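What Is a Security Deposit?
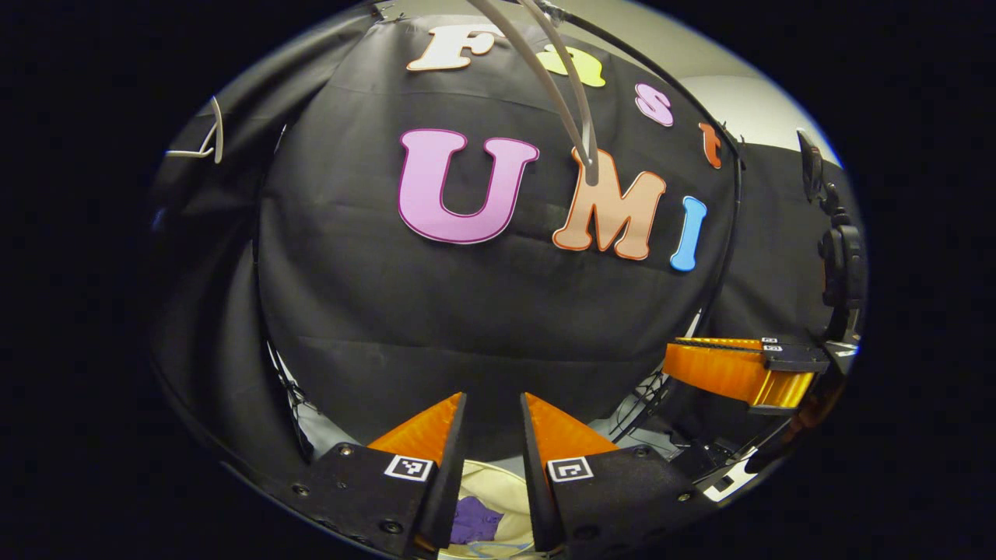 Foam letters on black fabric.

When a family rents a home, they pay the owner every month. This payment is called rent. Before they move in, most renters also pay a second sum of money called a security deposit. It works differently from rent, and the two are easy to mix up.

Who is who?

The person or company that owns the home is the landlord. The person who pays to live in it is the tenant. The written agreement between them is the lease. A lease says how long the tenant can stay, how much the rent is, and how large the deposit is.

What is the deposit for?

A home can be damaged while someone lives in it. A door can be broken or a window cracked. Repairs cost money. The deposit is held by the landlord during the lease so that money is available if the tenant causes damage or leaves without paying all the rent.

The deposit still belongs to the tenant unless there is a proper reason to keep part of it. In many places the landlord must store it in a separate bank account.

An example with numbers

Umesh Rana rents an apartment on Semwal Street. The landlord is a company called Erka Homes. The deposit is $2,000. Umesh lives there for 2 years and then moves out.

Erka Homes checks the apartment and finds that 7 floor tiles in the kitchen are broken. Replacing them costs $350. The company subtracts that amount:

$2,000 − $350 = $1,650

Umesh gets $1,650 back, along with a list that shows what the $350 paid for.

Damage or wear?

Everything in a home gets older, even when people are careful. Paint fades in the sun. Carpet gets thinner where people walk. This is called normal wear, and a landlord usually cannot charge for it. A hole in a wall or a burn in a carpet is damage. Sometimes the two sides disagree about which is which — a small scratch on a floor could be either one.

The move-in checklist

On the first day, the tenant and the landlord can walk through each room and write down its condition. Both sign the list. Many people also take photos. When the tenant leaves, they go through the rooms again and compare. A stain that was on the first list cannot be blamed on the tenant.

Words to know

Deposit: money held in case it is needed later
Landlord: the owner of a rented home
Lease: a written rental agreement
Normal wear: small changes caused by everyday use
Tenant: a person who rents a home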